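Can a machine do your kitchen chores yet? Quick tips

Posted Feb 20, 2021 by Lucinda Szabo

Short answer, a few of them. Slowly. Notes below from my kitchen plus what Yasuo Sasaki at the Warkatdale workshop tells me. Will add more when I get a minute.

Floors
Yes. Pick up cords and socks first. Empty the bin every run, not every 3 runs like I did. Tap the filter outside.

Dishes
The dishwasher is still the best robot in the house. Scrape, dont rinse. Loading it is on you. Cups slide, forks tangle, and arms hate anything thin and shiny.

Folding laundry
No. Yasuo timed one towel at 34 minutes. Do it yourself while the kettle boils.

Shop floor
Sweeping OK in wide aisles. Sorting screws, only if they come one size to a bin. Rags no, they go limp and the gripper misses.

Clearing the table
Closest of the lot, and still at the practice stage with toy food. Squeeze bottles are a decent thing to start on, they dont crush easy. Tips if you are setting up a table for an arm:
- plain top, no pattern, no cloth
- leave gaps between things, a hand needs room and so does a gripper
- bottle in a tray with a rim so it cant roll off
- mugs with the handle out to one side
- toaster oven off to the side, door facing in

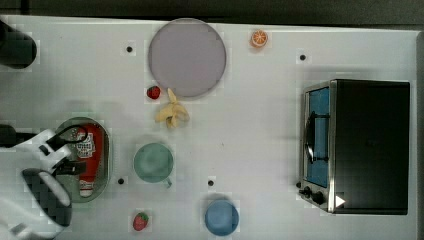 Wiping counters
Half yes. Flat and bare, fine. Crumbs behind the toaster, forget it. Damp cloth, 20 seconds, done.

Knives
Keep these for yourself. My Sabatier goes in the block by hand, always has. Wash, dry, put away, dont leave it in teh sink.

Next up: windows, and the cat box if I can stand it.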